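**Plastic lids in the dishwasher, yes or no?**

**jyazzie88:** Top rack only, and my last one came out shaped like a potato chip. Thoughts?

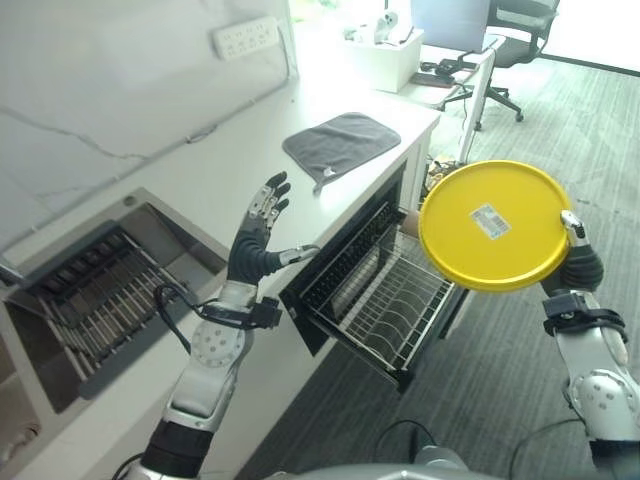 Yellow lid, sticker still on.

**Dex_Calloway:** Hand wash. Eleven words of advice would be padding. 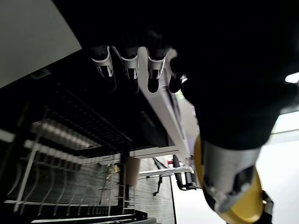

**skilo401:** Disagree with Dex. Heated dry is your culprit, so switch it off. I've run lids for 20 years. Anything bright yellow, like the collar there, I'd keep away from spaghetti sauce though.

**jyazzie88:** Cups too?

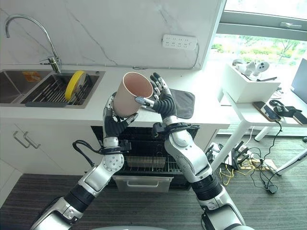 **skilo401:** Cups too, top rack, no heat.

**Dex_Calloway:** Enjoy your potato chips.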